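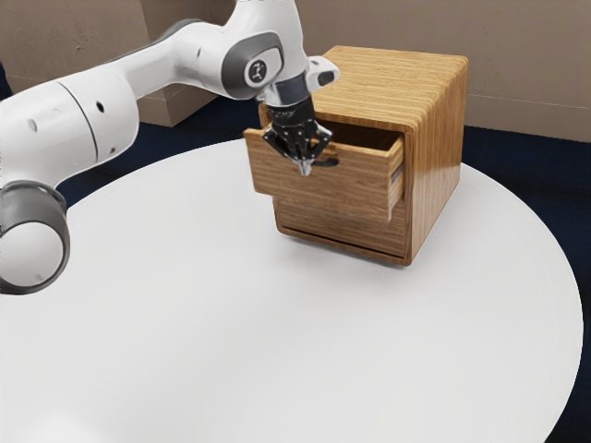 Allville Makers' Club, members' blogs

I'd been looking forward to the open day at Prulidgate for weeks, and I very nearly missed the start of it because the car park is at the opposite end of the site from the door you're supposed to use (if you go next year, follow the signs for Deliveries and ignore everything else). Howard Haworth had saved me a seat, bless him, and a biscuit.

The morning was mostly talks, and I'll confess I drifted a bit during the one on budgets. What I'd come for was the simulation demonstration after coffee, run by Endang Menon, who was so cheerful about drawers that I came away feeling quite fond of them myself. Her group spends its days teaching a robot arm to open one. The arm, the little wooden cabinet and the round white table all live inside the computer, and she had it up on the big screen at the front, gripper closed round the handle of the top drawer and the drawer partway out, the bottom one still shut.

I had always thought of opening a drawer as one thing you do. Endang talked us through it as a whole string of them: getting the wrist over, pointing the fingers down, closing on a handle that's really rather small, and then pulling along the line the drawer wants to travel. Pull a bit skew and a real drawer jams, as anyone with my kitchen will know. She said they'd run the pull 500 times overnight with the cabinet turned slightly differently each time, and then spend the next morning going through the ones that went wrong over a pot of tea. I liked the sound of that job very much.

Howard asked whether any of it carries over to a proper cabinet with sticky runners, and she said that was the question she got at every one of these, and the answer was "some of it". They have a project called Vitent which is all about the friction side of things, and she hopes to have something to show by May. I asked about the wood grain, which was lovely and stripy, and whether the robot took any notice of it. She laughed and said I was the first to ask, and then gave me a very full answer that I didn't entirely follow!

There were 50 of us squeezed in, so questions ran well over and lunch was mostly egg by the time we reached it. We missed the Ngui tour at 2, but Howard has put our names down for the next one, and there are 3 places left if anybody from the club would like to share the drive.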